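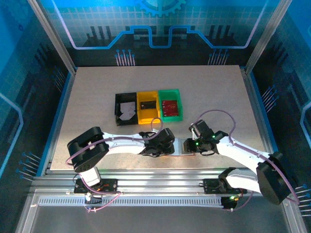
Bins out, black one for paper and card, yellow one for the little techy bits. Thread on my end-of-year sort, sorry in advance, it's a long one.

19/12/2025

1. Every December I have a go at what I call the small flat things. Cards, receipts, warranty slips, the folded instructions for a kettle we gave away two kettles ago. I love this job far more than I should and I look forward to it from October onwards. A few of you asked how I do it after last year's thread, so get a cuppa and settle in.

2. First thing, get bins with no lids. I used lidded tubs for years and all that happened was things got put on top of the lids. Open ones, straight sides, and push them right up against each other so there's no gap for a receipt to slide down. I got mine from the discount place in Vostley and I'd happily buy them again.

3. Different colours if you can manage it! I did have labels once, lovely ones with my best handwriting, but when you're tired at the end of an evening you don't read labels, you just chuck. Paper in the black. Anything with a chip or a plug or a mysterious purpose in the yellow. My hand learned it in five minutes.

4. Don't read anything on the first pass. I know. I KNOW. You'll find the program from that concert in Wurnside and want to sit down with it. Put it in the paper bin and keep going, it will still be there later and so will the memory of the parking.

5. Right, wallets. I did the card wallets next, and I've got more of them than anyone with one handbag needs. People give them to me. They're a very safe present, I think, a bit like soap.

6. My favourite is the pinky tan one with the snap. It has that scooped bit in the edge where your thumb goes so you can push a card out, and once you've had one with the scoop you can't go back to the other sort, where you're digging away with a fingernail at the checkout while the whole queue learns to dislike you.
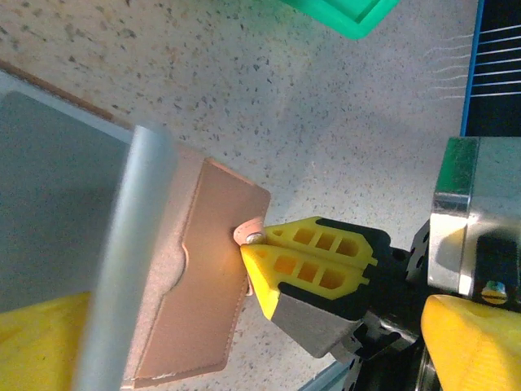

7. Rule for wallets is that everything comes out. Every last card, even the ones you know you're keeping, and you lay them in a line and put back only what you've used since last Christmas. I had 21 cards to get through this year. Loyalty cards mostly. One was for a juice bar in Nostadwood that has been a tile showroom for as long as I've had this haircut.

8. Check your points before you cut anything up, though! I had 1,494 sitting on a homewares card I was about to snip in half. I haven't worked out what that comes to in real money, possibly a tea towel, but I'd sooner have the tea towel.

9. While it's empty, give the leather a wipe with a soft dry cloth and have a look at the stitching all the way round. A loose thread is a two minute fix in December and a lost bank card in March. I put the tiniest bit of conditioner on the fold of the old ones and leave them open overnight. Don't drown them, and try it on a spot on the back first, especially on the pale colours, which can go darker on you.

10. And be gentle with snaps. Pull from right beside the stud and not from the end of the tab, or you'll stretch the tab and then it never sits flat again. I ruined a beautiful green one that way and I still think of it fondly.

11. (Someone always asks, so yes, I do keep a wallet for gift cards only. It lives in the drawer by the door. If the gift cards are in with the real cards I forget they exist, and if they're in the drawer I at least feel guilty every time I get my keys.)

12. Folders now, and this is where I get a bit evangelical. I'm all for the clear sleeve. I held out for years with plain paper envelopes, all very neat, all completely useless, as I had to open every one of them to find anything. With a clear sleeve you can see what you've got without taking it out, and you can see when you've got nothing, too, which I find quite soothing.

13. My folder is a brown one with a leathery sort of cover and stitching round the border. It was 70 cents at the school fete in Wurnside, and the woman on the stall tried to give me change from a dollar and then threw in a ruler as well. I've since seen a similar one from Kuster in the shops and very nearly told a stranger in the aisle what I'd paid for mine.
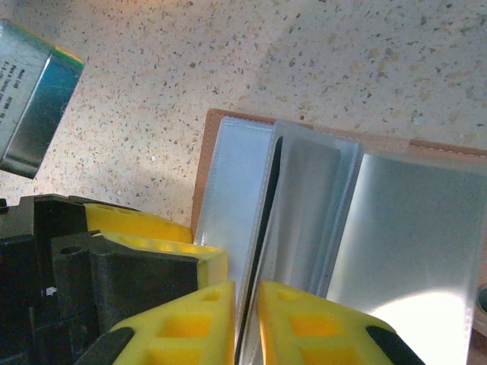 14. Sleeves go funny if they've been squashed, so before you fill them, run your hand up inside each one to get them unstuck, and bend them back and forth a little. If one insists on curling I put it under the big atlas for a night or two. No ironing. I have tried ironing. There was a smell.

15. What goes in mine, for those who like to know: warranties for things we still own, the car papers, vaccination records, and one sleeve for what I call the sentimentals, which is allowed to get fat but only until the folder won't lie shut. When it won't lie shut, something has to move to the big box in the hall cupboard. The hall cupboard is a thread for another year and possibly another woman.

16. Put the thing you look for most at the front. Sounds obvious, but I had our insurance papers at the back for ages purely on the grounds that they were boring.

17. The techy bits are the part I'm worst at. I keep a cable or a little black doodad for years in case it belongs to something. My new system is that it stays in the yellow bin till Easter, and if the house hasn't stopped working by then, it goes off to e-waste at the Vostley depot. They take small electronics at the side gate, so don't queue with the trailers like I did.

18. Paper bin last, with a drink. This is when you get to read! I let myself have the whole evening for it. Found a birthday card from my gran with a recipe for ginger biscuits on the back, which calls for 700 grams of flour and doesn't mention the oven at all, not how hot and not how long. I'll be making them on the weekend and hoping for the best.

19. Anything with an account number gets torn small, the rest goes in recycling, and the bins get stacked up again for next December. Except mine are still out, as I've taken to dropping the mail in the black one when I walk past, and I'm a little worried I've started the whole business over again.

20. If you've got a good method for instruction manuals please tell me. I have a pile as high as the toaster and half of them are only in Danish.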